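From: Kimie Yagi
To: Goodall Play Materials List
Date: 11 September 2023
Subject: Re: Play food for the pretend kitchen sets

Dear colleagues,

Thank you to those who replied to the May circular. I am answering Ms. Shakya's message on the list, as several branches have raised the same points.

Savita Shakya wrote:
> Our branch received its kitchen set last month. The stove and
> dishes are in good order, but we are unsure how the play
> vegetables should be stored and cleaned. Some staff have been
> putting them in the sink with the dishes. Others wipe them
> with a cloth. Could the office state which is correct?
> We would also like to know whether single pieces can be
> replaced, or only whole sets.

On the first point, play vegetables are to be wiped with a cloth dampened in mild soapy water and then set out on a clean, hard surface to air dry. They should not be left to soak. Pieces with molded detail, such as the corn, need a soft brush between the rows, where crumbs and modeling dough tend to collect. Please check the ends of each piece as well, and withdraw any item with a crack or a rough edge.
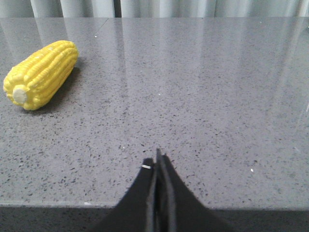
Once dry, the pieces go back in the lidded bin supplied with the set. The Clatura bins have a capacity of 50 pieces and should not be filled beyond that, as the lids will not close properly. Branches holding the larger Gimik set will need two bins. Kindly label each bin on the short side so that it can be read from the shelf.

On the second point, single pieces may be replaced. Requests should be sent to this office on the usual form, giving the name of the piece and the branch code. We hold 200 replacement pieces in stock at present, mostly fruit and vegetables. Bread and egg pieces are on order from Kullarus, and no delivery date has been confirmed.

Branches are asked not to mix pieces from different sets. The sorting cards are matched to the contents of each bin, and children become frustrated when a card has no matching item. If a stray piece turns up, please return it to this office in the internal mail.

A revised care sheet will be sent to all 42 branches with the next supply shipment. The earlier sheet, which mentions soaking, should be discarded when the new one arrives.

Further questions may be sent to the list or to me directly.

Sincerely,

Kimie Yagi
Play Materials Office
Goodall Library Services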